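Wrist cam lag after moving to Zirnov 8

groen_bench
18/11/2025
Running Zirnov 8 on the arm with our own grasp planner. Task is markers into a mesh cup. Since the update the planner picks a grasp point, the arm goes down, and the fingers close to one side of the marker. Worse on fast approaches. Calibration redone twice, no change.

Wrist view at the start of a run:

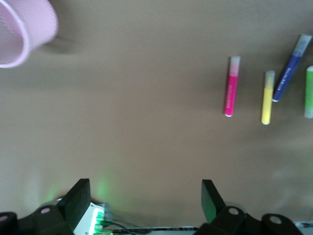
Start pose, fingers open. Cup tipped over at upper left, markers on the right.

tadpole523
Looks like timestamps to me. Zirnov 8 stamps images on arrival, so your pose lookup is late. Log both clocks and compare.

usis_user
Disagree. The green marker is partly out of view there. If the planner fits a box to a partial object, the center is wrong before the arm moves. Back up the start pose first.

groen_bench
It misses on the yellow one too, and that one is fully in view. Will log the clocks.

tadpole523
Then it's not the box fit.

usis_user
Not for yellow, no. I'd still reject any mask touching the border – Nemis has a flag for it.

groen_bench
Logged 1094 frames. Image stamps are 200 ms behind the joint states. Put a fixed offset in the pose lookup and yellow and pink pick fine now. Green still misses, so I'm turning on the border flag as well.

tadpole523
A fixed offset will drift. Stamp at the driver.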